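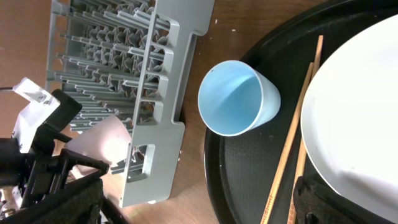

Photo: Anahera Treloar

From My Kitchen to Yours
July 7, 2017

Well, the dishwasher died. It went in the middle of a cycle with a sort of long sigh, and when I opened the door there was a pond in the bottom with a spatula floating in it. I called the repair place over in Parkton and the man was very nice and told me the part would cost almost as much as a new machine. So I hung up, rolled up my sleeves and filled the sink.

I figured I'd be washing by hand for a week or so. That was in the spring, and I still haven't gone shopping for a new one! Several of you asked me about it at the potluck (and one of you, you know who you are, offered me your old one out of the garage, thank you, I'm still thinking), so I thought I'd give this month's column over to washing up.

I grew up doing it. My grandmother's house on Mosquera Street had one of those deep sinks you could have bathed a calf in, and after Sunday dinner there would be a line of cousins with towels. She washed, we dried, my uncle Ray put everything away in the wrong cupboards. Glasses first, then silverware, then plates, then whatever had held the gravy. If you tried to slip a greasy pan in ahead of the glasses you heard about it. I did it her way for years, then I got a dishwasher and forgot all of it, and the first night back at the sink I went and washed the skillet first and then stood there wondering why my water glasses had a film on them.

So, glasses first. And hotter water than you think you want. I bought a pair of rubber gloves at Groven's, the yellow kind with the long cuffs, and they have changed my whole outlook. I used to think gloves were for people with nice nails. I don't have nice nails. I just like hot water now.

Change the water halfway through if it's a big meal. I know, I know, but gray water isn't cleaning anything. For the oatmeal pot, cold water and a soak, never hot, or it turns to glue. Same with eggs. For burned rice I put in some baking soda and a little water, bring it up to a simmer on the stove and let it sit while I do everything else. My neighbor swears by a dryer sheet in the pan overnight and I have tried it and it does work, but my kitchen smelled like a laundromat until lunch.

Now, drying. My grandmother would be horrified but I let most things air dry. Cups go upside down and a bit tilted so the water can run off, plates all facing the same way, knives flat on a towel and never poking up out of anything. The one thing I dry right away is the cast iron, and I set it back on the burner for a minute or two to be sure.

And please wash your dish rack! I had no idea. I turned mine over one morning and there was a pinkish slime in the corners that I don't care to think about. A splash of white vinegar in warm water and an old toothbrush took it right off. I do it every other week now, usually when I'm waiting on the coffee. The sponge I swap out more often than I used to, and the dishcloths go in with the towels.

As for time, I put the kitchen timer on one night out of curiosity. Dinner for two, including the pots, took me less than 30 minutes, and that was with a phone call from my sister in the middle of it. The radio helps. I've been listening to ball games, which I never did before, and I have opinions about our bullpen now that my husband would rather not hear over breakfast. He dries on weekends. He's also an Uncle Ray with the cupboards.

Will I get another dishwasher? Probably before Thanksgiving, when we'll have the whole crowd here and nobody is going to want to stand in line with a towel. There's a sale at the Cindell outlet in September and I may drive over and have a look. Until then I'm doing fine at the window, where I can see the tomatoes and whatever has been eating them.

If you have a good trick for tea stains in mugs, send it to me. I've tried salt and I've tried lemon and I have one mug that will not budge. I'll put the best ones in next month, along with the peach cobbler recipe I promised in the last issue and then left on the counter.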